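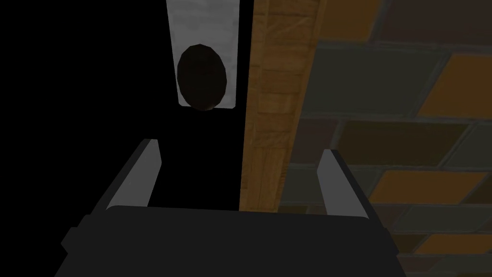 The woman who runs the test floor at Gerncombe has been there long enough to remember when the job was done standing up. Her team checks control software for kitchen robots before it goes to customers. Most of that checking now happens in simulation, and most of the simulation runs overnight without anyone watching.

I met her in the break room in November, at 7:30 in the morning, which is when her shift now starts. It used to start at nine.

"The runs finish at five or so," she said. "If I come in at nine I've lost half the day. So the hours moved. That was the first thing that changed for people, and it was the thing they complained about the most."

The software that schedules the runs is called Stadon. It picks a room layout, puts the robot in it, gives it a task and records what every camera reports. Before Stadon, a technician set up each test by hand and sat with it until it ended. A good day was 20 tests. On the night before my visit the system got through 1,123.

"You can't look at that many," she said. "You look at what it flags, and then you look at a handful it didn't flag, to keep it honest."

I asked what the flagged ones are like. She said a lot of them are dull. The arm stops short of where it should be, or it turns toward a wall and stays there, and someone has to work out whether the planner was at fault or the room was built wrong.

"The rooms are a real problem," she said. "Somebody leaves a gap in a ceiling or sets a counter two inches too low, and you get a week of bad results. We had a man who did nothing but fix rooms for most of last year. He came from kitchen fitting. He was better at it than any of us."

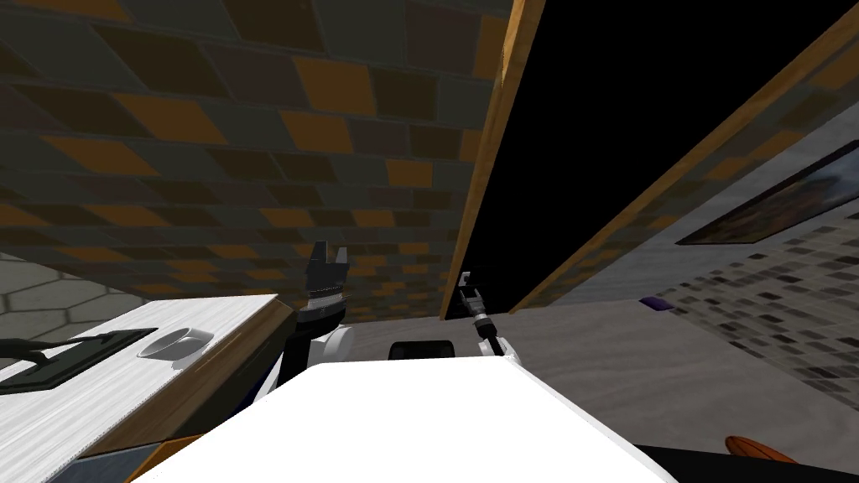
Two-armed robots have made the work harder to review. With one arm, she said, a technician could usually tell from a single camera what had gone wrong. With two, the reviewers switch between views and often need to read the joint logs as well. New people take about three months to get comfortable with it.

There were 11 technicians on the floor when Stadon came in. There are eight now. She was direct about that. Two took jobs elsewhere in the company and one was let go, and she said she still thinks the last one was handled badly.

"They told us nobody would lose a job over it. Then the budget came around. I'd have preferred they said nothing."

The ones who stayed had to learn to write reports, which some of them disliked. A technician who was with Gerncombe before the change told me he used to go home tired in the legs and now goes home tired in the eyes. He misses having his hands on the machines. He gets that only when a build passes and moves to the hardware lab, a project called Yupanqui, down the hall.

A build needs 2,000 clean runs before it can go there. The current one had 508 when I visited, and the count had been reset twice that month.

"People upstairs see a reset as a failure," she said. "I'd rather have it here than in somebody's kitchen."

Her bosses are now considering a second tool, Rernora, which would sort the flagged runs and draft the reports. She has seen a demonstration and was not against it. She wants two things settled first: that a person signs every report, and that the technicians get a say in what counts as a flag.

"The first time, it was all decided before we heard about it," she said. "We found out when the desks got moved."

At 8:15 she went back to her screen. She had a list of flagged runs to get through before lunch, and one of the new hires was waiting to ask her about the third one.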